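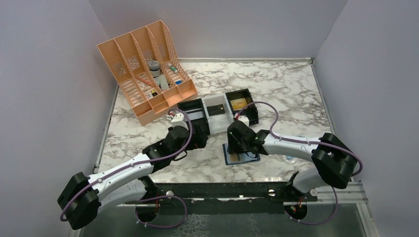 Barside Children's Ministry Fund
Progress report on the Uron after-school Bible program, Sukivville
22 January 2019
Prepared by Brittany Paquette, Program Coordinator

Enrollment for the reporting period stood at 111 children, of whom 43 were new to the program. Average weekly attendance was 73. Sessions continue at two sites, the Sukivville church hall and the Bélanger Street annex.

The unit on the parables was completed on schedule. The older group has moved on to the Book of Acts, while the younger group will repeat the lesson on the Good Samaritan, which was shortened when the annex closed early for heating repairs.

Spending on printed lessons remains within the approved budget. Transportation costs exceeded the estimate, and a request to transfer funds from the unused training line is attached for the Fund's consideration.

Two teacher positions at the annex remain open. Interviews are in progress, and both are expected to be filled before the Easter unit begins in April.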